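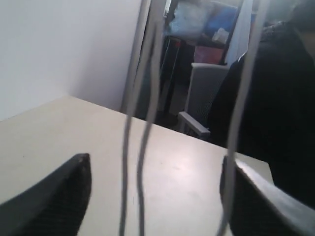 What is in this data set?
Match records and touch-level notes for one season of an indoor volleyball league, with 103 matches in all. Each match has a score file, and most have a file of individual contacts coded from video.

Notport Volleyball Touch Data
Data card and README

Summary

The Notport league is a regional women's competition with six clubs. The data covers the regular season and the playoffs, from October through April. It was put together to study serve receive, in particular how the quality of the first pass affects which attackers the setter uses. It can be used for other things, but the coding is most careful around the pass and thinner everywhere else.

Files

matches.csv has one row per match: match number, month, home club, away club, set scores, and whether the match was a playoff.

touches.csv has one row per contact. It is the largest file and takes a while to open in a spreadsheet program. Sorting is by match number, set, rally, and then order of contact.

rosters.csv lists player codes by club, with position and shirt number. Names are left out. A player who changed clubs during the season keeps her code and appears twice.

codes.txt explains the letters used for contact type and rating.

How the touches were coded

Coding was done from the end-line video that the clubs exchange for scouting. Contact types are S for serve, R for reception, E for set, A for attack, B for block, and D for dig. Free balls are coded F on the first contact only.

Receptions are rated from 0 to 3. A 3 means the setter could reach every attacker without moving more than a step or two. A 2 means the middle was hard to use. A 1 means a high ball to the outside was the only reasonable choice. A 0 is an ace or an overpass that was put away at once. Overpasses that stayed in play are rated 1 and have a note in the last column.

Court zones follow the usual 1 to 6 numbering, seen from the side of the team making the contact. Zones are given for receptions and attacks. Serve origin is not recorded.
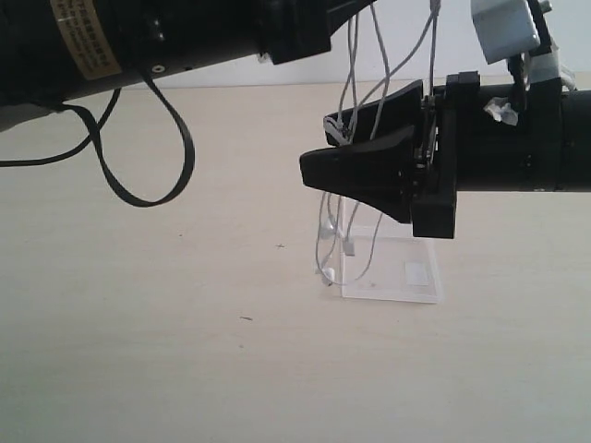 Attack rows also carry a tempo column, with Q for a quick set, M for a medium one, and H for a high ball. Tempo was judged by eye. Back-row attacks are marked with a P after the tempo letter, so a back-row pipe at medium tempo reads MP.

To check the ratings, 300 receptions were coded a second time without looking at the first result. Most disagreements were between 2 and 3, on passes that landed a little off the net. The second set of ratings is not merged into the main file – the column called rating holds the first reading only.

Known problems

Matches played at the Gomar hall were filmed from a low position behind the team bench. Zone 1 on the near side is partly hidden, and digs there are undercounted. Treat dig totals from that hall with care.

Libero replacements were not logged. The libero can be identified from the roster file when she touches the ball, but there is no way to tell from the data whether she was on court for a rally in which she did not.

In a few Dewulf home matches the video starts after the opening rallies. Rally numbers still begin where they should, going by the score sheet, so the first row of touches in set one may be rally 4 or 5. Nothing has been filled in for the missing rallies.

Two setters at Zonetti shared shirt number 7 at different points in the season. They have separate codes. Join on player code and not on shirt number.

Changes

Version 2 corrected swapped home and away clubs in two playoff matches and added the tempo column. Version 3 fixed set scores that had been read as dates by a spreadsheet program. Player codes did not change between versions.

Use and credit

The files are free to use for teaching, research, and coaching. Please cite the data as Notport Volleyball Touch Data and give the version number. Do not try to match player codes to names in published work.
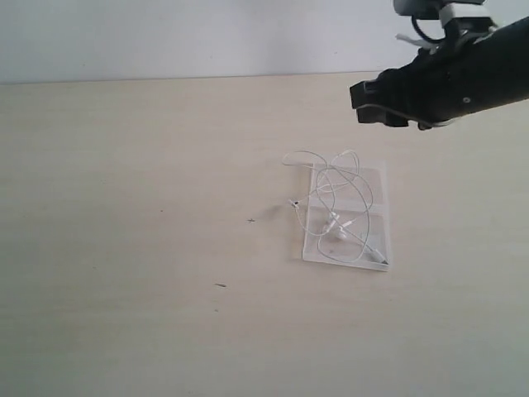 Can the reception ratings be compared with those from other leagues?
Only loosely. Many statistics programs use a scale with more steps, and coders differ on where a good pass ends and a perfect one begins. If a comparison is needed, group 2 and 3 together and compare that share with the positive receptions from the other source.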